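Marisol Montoya
A long one this evening, so put the kettle on. I've been wanting to write about lunch for months. I mean the weekday one, the one in the middle of work that so many of us eat with one hand while typing with the other.

I ate at my desk for 13 years. I'd have told you I liked it. I had a drawer with crackers in it and a fork I'd brought from home, and I was quite proud of being the sort of person who didn't need to stop.

My mother, I should say, would have been horrified. She worked in a school kitchen all through my childhood and sat down every single day at half past one with a plate, a proper glass and a cloth napkin she kept in her coat pocket. Twenty minutes, back to the door, and woe betide anyone who came in asking where the ladle was.

What changed it for me was a new job in Hevus, in January, in a building where the only kitchen is at the far end of a very long corridor. By the time you've walked down there to heat something up you're not going to carry it all the way back, are you? The soup goes everywhere. So I sat down.

And there was Yesenia Ochoa at the other end of the table with rice and beans in an old ice cream tub, reading a library book propped up against the fruit bowl. She moved the fruit bowl so I could see her face and went on eating. We've had lunch together most days from then on.

I want to be fair here, because I've read those articles that make it sound as though a sandwich on a bench will sort your whole life out, and they make me want to eat standing over the sink out of spite. I still get tired in the afternoons. I still send emails I regret at ten to five.

But the day has a middle now. I don't know how else to put it. It used to be one long slope from the bus to the bus, and I'd look up and it would be dark and I couldn't have told you a thing that had happened.

On the bus, while I'm here: it's the 37, it takes the long way round by Drotarik Hill, and it's where I do all my thinking about food. If I've got a seat on the left I can see into the back of the greengrocer's and I plan the week from whatever's stacked in the yard.

Someone asked me under my last post what I actually bring, so all right, I'll tell you, but please don't expect anything clever. I'm a leftovers person. Whatever we had last night goes in the tub before anybody's allowed seconds (this is the only rule in my kitchen that anyone obeys, and it took some shouting).

Lentils are the best for it. They're better the next day, they don't mind a microwave and they don't make the corridor smell. I do them with a carrot, an onion, a bit of cumin and far more lemon than seems sensible. 300 grams of dry lentils sees me through most of a week with some to give away.

Roast potatoes cold, with mustard. I know. Try it before you write to me.

Pasta I've given up on. It goes to glue and then you're sad at one o'clock, and the sadness lasts.

Fish: no. I did it once. It was a very good piece of mackerel, and people were kind about it, and I could tell how kind they were being.

I've a wide-necked flask, a Shawky, green, dented at the bottom from when it rolled down the steps of the bus with me running after it. You have to fill it with boiling water first and leave it ten minutes while you find your shoes. I skipped that for the whole of my first winter and complained to everyone that flasks didn't work.

When I haven't brought anything there's Zestlow, round the corner, which does a soup and a roll and has stools in the window. The leek one is lovely. The tomato one tastes like a tin that's been on holiday. I go when it's raining, oddly, even though I get soaked on the way, because the window steams up and it feels like being inside a teapot.

The thing I didn't expect was how much of it would be about talking. Yesenia and I hardly ever talk about work. We've done her sister's wedding, start to finish, including a dispute about chairs. We've done my knee. We spent most of one week on whether you can be friends with somebody whose house is too hot.

And there are quiet days too, where she has her book and I've got the crossword and we just chew in company. I'd forgotten you could do that with someone you didn't grow up with. I find it very restful, more than being on my own, which I wouldn't have guessed.

Then other people started drifting down the corridor. I don't think we did anything to encourage it, except that Yesenia laughs very loudly and it carries. There's usually a good little crowd now, and somebody's put a plant on the windowsill, and there's been a disagreement about the plant.

I do know that plenty of people can't do any of this. If you're on your feet in a shop, or driving, or on a ward, your lunch is whatever they let you have of it, and being told to savour things by a woman with a flask must be maddening. My brother drives deliveries and eats in lay-bys. I think about him when I'm tempted to get preachy.

He's got his own way of doing it, mind you. Engine off, radio off, cloth on the passenger seat with everything laid out in order. He got that from our mum, same as I did, only he got it sooner.

So if you do have a break and you've been letting it slide, I'd start with something very small. I began with 2 days a week away from my desk, written in my diary like a dentist's appointment, and I was cross about both of them to begin with. I was convinced I'd fall behind.

I didn't fall behind, or not any more than I was already behind.
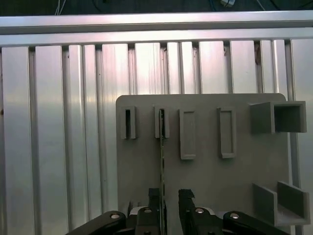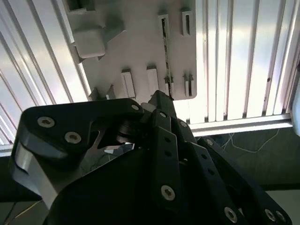
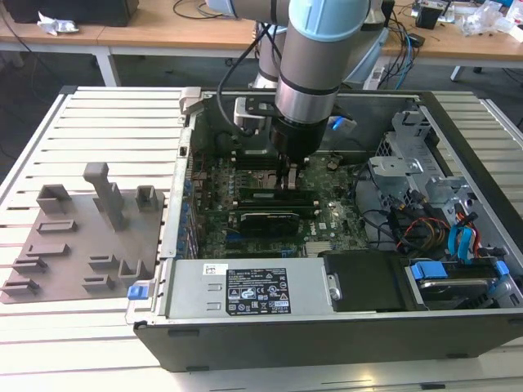
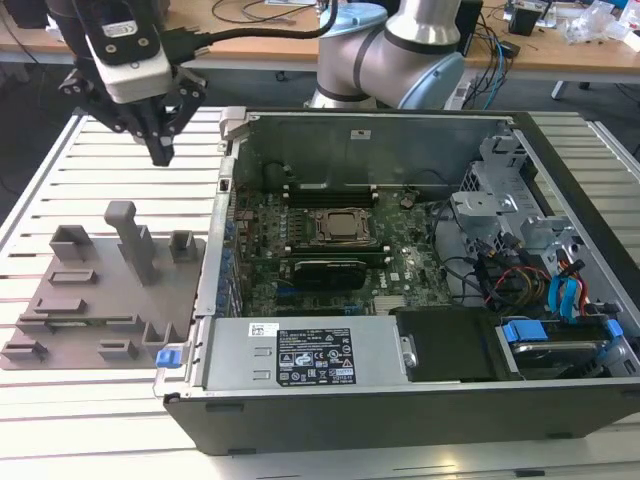 Anyway, the diary. I stopped writing it in after the first month or so, when I noticed my feet were taking me down the corridor before I'd looked at the clock. Hunger does most of the work if you let it. For years I'd been topping it up with crackers so it never got the chance to say anything.

The other thing I'd say is bring a real fork. And a napkin, a cloth one if you've got any, or cut up an old pillowcase like I did. I've got a blue striped one that goes through the wash on a Friday-night sort of whim and comes back softer every time. It lives in my coat pocket. Yes, I know exactly who I've turned into.

Yesenia has asked me to say that her rice and beans are not leftovers, they're made specially, and that I've been making them sound like an afterthought. They're wonderful, and she won't tell me what's in them besides a bay leaf. I've asked nicely. I've offered lemon cake.

Tell me what's in your tub tomorrow, if you feel like it. I read all the replies on the bus, going round by Drotarik Hill with my glasses steamed up, and I've pinched some very good ideas from you lot already (the one with the cold noodles and peanut butter, I owe you a drink).

Right, the lentils are catching. Night all x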